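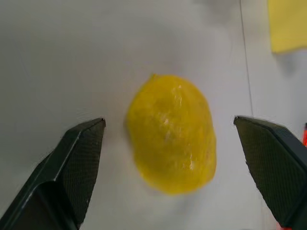
The arm at the Trondby workshop has had a busy month, and those of you who only come by on Thursday evenings may have missed most of it, so let me catch you up! We spent the better part of December on the fingers, which anyone who has sat near me at the coffee table already knows far too much about. The first set was smooth on the inside, and smooth plastic against fruit is a sorry business. The new dark ones have a crosshatch pattern on the inner faces, and with a lemon standing between them you can see there is still a bit of room on both sides, so we can come in slightly crooked and get away with it (we come in slightly crooked a lot).

The wrist camera is on its 6th bracket, printed overnight on the old Olico, and I think this one is staying. Motor control still runs on the Duman board, bolted down next to a bench vise from 1967 that will outlive every one of us. Parts have come to 425 dollars so far, and another 100 is set aside for a better power supply.

Next up is getting the arm to set things down gently, which is proving harder than picking them up. If you have soft fruit going spare, or a cable chain you're not using, please bring it along. The kettle is on from seven.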